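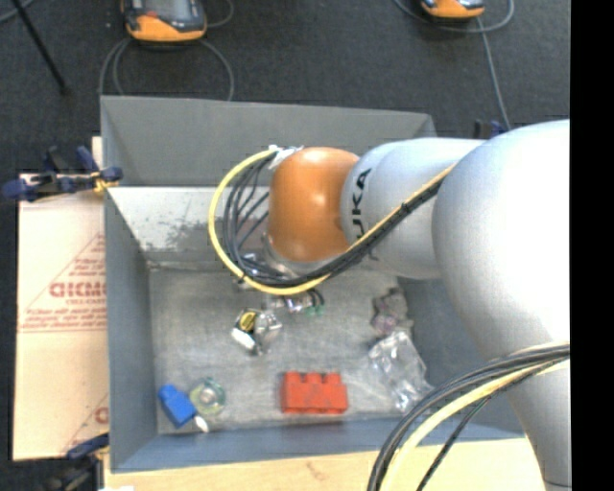

Dec 24, 2021

The provost's office sent the enrollment numbers out this morning, on the last day anybody would be reading email, and I am so happy I had to come home and write it down. We're up! Fifty more first-years than last fall, 1443 in all, after 3 straight years of watching the line go the wrong way. I read the message twice standing in the hallway at Trundska Hall with my coat half on. The orange in the chart was the same bright, glossy orange as the wrist of that KUKA arm over its gray bin, and I'd have framed the thing if the printer had been on.

Vandana Solanki called before I even got to the car. She's been pushing the transfer agreement with Provard since I was still new here, back when the deans would nod and then talk about parking, and eight of her first transfers are already signed up for spring. Eight! She knows all their majors by heart. One wants to do geology and Greek, so I told her to send that one straight to Grigoris Tzavaras, who will be unbearable about it.

I keep thinking about last April, the faculty senate meeting where we very nearly voted to close the language programs. Grigoris stood up with his folder and went on far past his time and I was annoyed with him, I'll admit it here, I wanted my dinner. But what he said about first-generation students and why they pick a small college stuck with me, and the motion got tabled, and now the Kourkoulas scholarship is paying for a second section of beginning Greek. I love this place when it's like this.

Still to do before January: answer the long letter from the alumni group, redo my advising hours, find out whether the new dorm floor will open on time (housing says yes, the electrician says ask again). And I have to rewrite the whole first-year seminar reading list, which I'm looking forward to more than I should be on Christmas Eve.

Snow starting now. Pie is in the oven and I forgot to buy cream.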